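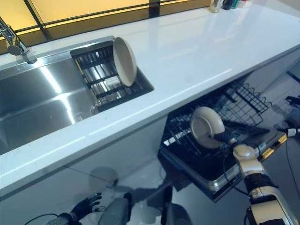
Figure 4.1. A plate in a drying rack beside a kitchen sink.

Unit 4: Water in the House
Household Studies, second-year option
Notes prepared by Reijo Miettinen

Read these notes before the November session. They cover supply, hot water, drains and traps, hardness, and how to read a meter. The calculation exercise at the end is to be handed in on paper. Bring a calculator, and a ruler if you want to do the pipe diagram neatly.

4.1 Where the water comes from

Most houses on a public supply are fed by one service pipe. It leaves the water main under the street, passes through a shutoff owned by the utility (the curb stop), and comes into the building below the frost line. Inside, there is usually a second shutoff, then the meter, then the pipe divides. In some towns the meter sits in a pit outdoors instead. Makstead has both arrangements, depending on the age of the street.

The water arrives under pressure. The pressure comes from height. A tank on a hill or a tower holds water above the houses, and the weight of the water pushes it through the pipes. Each foot of height gives 0.433 pounds per square inch. A tank with its water surface 100 feet above a faucet therefore gives 43.3 psi at that faucet when nothing is running.

Two terms to keep apart:

Static pressure is the pressure when no water is moving.
Flow pressure is the pressure at a fixture while water is running. It is always lower, since friction in the pipe uses some of it up.

Friction rises quickly as the flow goes up, and it rises as the pipe gets narrower. This explains the shower that weakens when someone opens a faucet downstairs. Both are drawing through the same length of pipe, the flow in that length has increased, and more pressure is lost before the water reaches either one. A larger supply pipe helps. A pump at the street would help less than people expect if the narrow pipe is left in place.

Very high pressure wears out washers and valves and makes pipes bang. Houses low in a valley often have a pressure-reducing valve just past the meter. The lower streets of Flernemcombe are a standard case, and we will look at the contour map in class.

4.2 Private wells

Outside the service area a house may have its own well. The parts are the well casing, a pump (in the well or in the basement), a pressure tank, and a pressure switch. The tank holds a cushion of air. The pump fills the tank until the switch turns it off, and the compressed air then pushes water out to the house until the pressure drops to the lower setting and the pump starts again.

If the air cushion is lost, the tank is said to be waterlogged. The pump then starts and stops every time a faucet is opened, even for a glass of water. This is called short cycling and it ruins pumps.

Well owners are responsible for their own testing. The usual tests are for coliform bacteria and nitrate, with others added according to the local rock. Clear water with no taste can still fail either of these.

4.3 Hot water

A storage heater is an insulated tank. Cold water goes in through a tube that reaches near the bottom, and hot water is drawn off the top. The two layers mix very little because warm water is less dense. When you run the hot side for a long time, the boundary between the layers moves up the tank, and when it gets to the outlet the water turns cold within a minute or so.

A tankless heater warms the water as it passes through. It does not run out, but it has a maximum flow for any given temperature rise. In winter the incoming water is colder, the rise needed is larger, and the maximum flow drops.

The energy needed to heat water is easy to work out. One Btu raises one pound of water by one degree Fahrenheit. A gallon of water weighs 8.34 pounds. To heat 40 gallons from 50 to 120 degrees:

40 x 8.34 = 333.6 pounds
120 - 50 = 70 degrees
333.6 x 70 = 23,352 Btu

That is the heat that goes into the water. The heater uses more than this, as some heat goes up the flue or leaks through the tank wall. You are expected to know this method without notes.

Every storage heater must have a temperature and pressure relief valve with a discharge pipe that runs down and ends in the open where it can be seen. It must never be capped or plugged.

4.4 Drains, traps and vents

Supply pipes work by pressure and can run in any direction. Drain pipes work by gravity and cannot. A small horizontal drain is normally laid at a slope of a quarter inch per foot. Over a run of 8 feet the pipe falls 2 inches. Too little slope and solids settle.

Each fixture has a trap. The common form is the P-trap, the bent section under a sink. Water stays in the bend after the fixture empties and closes off the pipe so that sewer gas cannot come back into the room. A floor drain that is never used will lose its trap water by evaporation. If a basement smells of sewage and there is no leak, pour a bucket of water down the floor drain before doing anything else.

Each trap also needs a vent, a pipe that lets air into the drain just past the trap. With no vent, a full pipe of falling water can pull the trap empty by siphon action. A gurgling sound after a basin empties is a sign of this. The vents join and go out through the roof.

The supply side and the drain side must never be joined. The simplest protection is an air gap, meaning open space between the end of the faucet and the highest level the water in the basin could reach. If the pressure in the street fails, for example when a main breaks, water can be drawn backward through any outlet that is under water. A hose left lying in a bucket of cleaning solution is the usual example in textbooks, and it has happened often enough to be worth remembering.

4.5 Hard and soft water

Rain is soft. As water moves through limestone or chalk it dissolves calcium and magnesium, and it is then called hard. Hardness is given in grains per gallon or in milligrams per liter, stated as calcium carbonate. One grain per gallon equals 17.1 mg/L.

Worked example. The supply at Lukumay is reported at 5 grains per gallon.
5 x 17.1 = 85.5 mg/L
On the scale used in this course (0 to 60 soft, 61 to 120 moderately hard, 121 to 180 hard, over 180 very hard) this is moderately hard.

Effects of hard water in the house:

Scale on heating surfaces. The heater takes longer and costs more to run.
Scale in shower heads and faucet screens. Soaking in vinegar removes it.
Soap scum. Soap combines with the calcium and leaves a gray film. Detergents are much less affected.
Spots on dishes and glasses that are left to air-dry. The water evaporates and the minerals stay. Drying with a towel takes the water off before this can happen.

An ion-exchange softener swaps calcium and magnesium for sodium. The resin inside is restored with salt brine at intervals. Outdoor faucets are normally left off the softener.

4.6 Reading the meter

Meters record total volume since installation. They do not reset. Use is found by subtracting the earlier reading from the later one. Check the units on the face first, as some read in gallons and some in cubic feet. One cubic foot is 7.48 gallons.

To test for a leak, close every faucet, make sure no appliance is filling, and read the meter. Wait an hour with nothing running and read it again. Any change is a leak somewhere past the meter. The most common one is a toilet flapper. Put food coloring in the tank, wait, and see whether color shows in the bowl.

If the meter does not move but there is water in the yard, the leak may be on the street side. Call the utility.

4.7 Exercise

Show all steps. Give units in every line.

A house in Ornodton has a meter that reads in gallons. In one billing period the house used 3,025 gallons. In the period before, it used 1,012 gallons.

(i) Find the increase in gallons, and convert it to cubic feet.
(ii) List three possible causes of the increase, at least one of which is not a leak.
(iii) Describe the order in which you would check them.
(iv) Suppose the increase was all hot water, heated from 55 to 120 degrees. Find the heat added to that water in Btu.

Students who missed the session on unit conversions should go back to the Unit 2 notes first. Part (iv) uses the weight of a gallon given in 4.3. Round only at the last step.

Next unit: Heating and ventilation. Read the section on heat loss through walls and bring a floor plan of any one room.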